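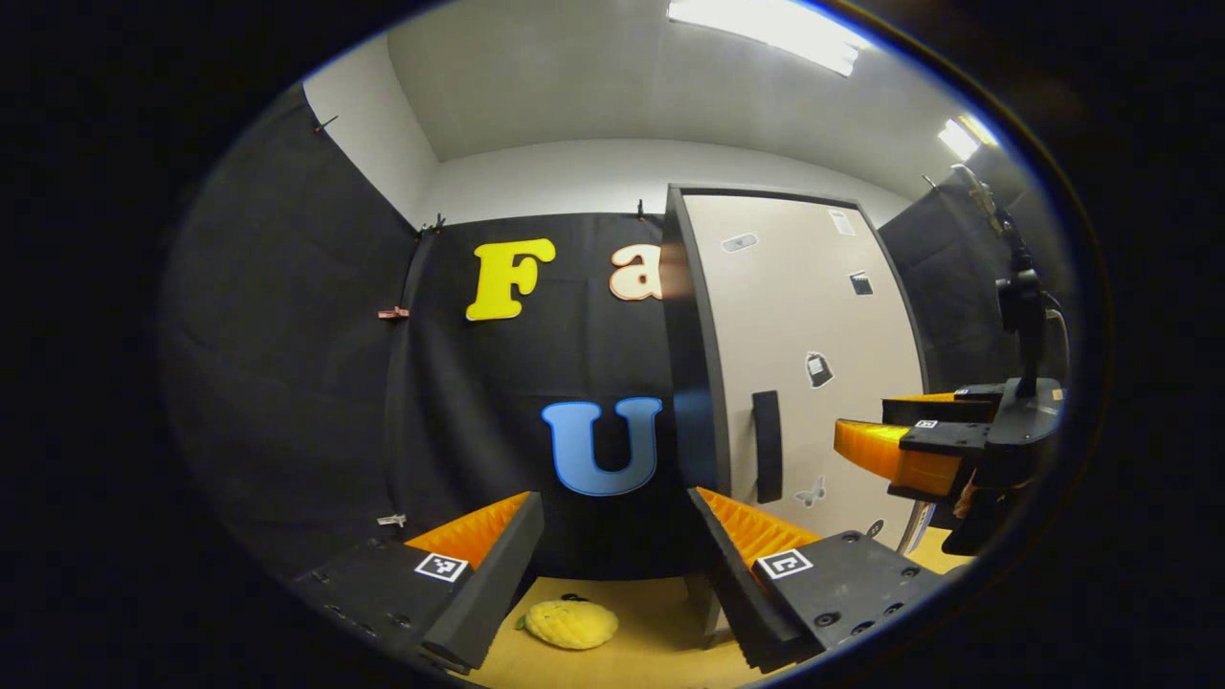 Cemar Mercerized Cotton - Catterall Yarns

Cemar is a mercerized cotton yarn with a smooth, lightly polished finish, suitable for summer tops, table linens and edgings. The fiber is 100% long-staple cotton, spun in 3 plies and gassed to remove surface fuzz. It holds its shape well after blocking and gives clear stitch definition in filet and openwork patterns.

The yarn is supplied in 50 g balls and is available in 35 solid shades. Shade 705, Nusora Blue, returns to the range in March. Dye lots may vary slightly - customers are advised to order the full quantity for a project at one time.

Recommended hook: 2.5 mm to 3 mm. Machine wash cool with similar colors. Dry flat. Do not bleach.

The Grakau tablecloth pattern, designed by Ourania Pappas, is written for this yarn and is sold separately as a printed leaflet. Unused balls may be returned within 35 days, provided that the paper band is in place.

For shade cards and trade accounts, contact Ruth Cheetham in the sales office.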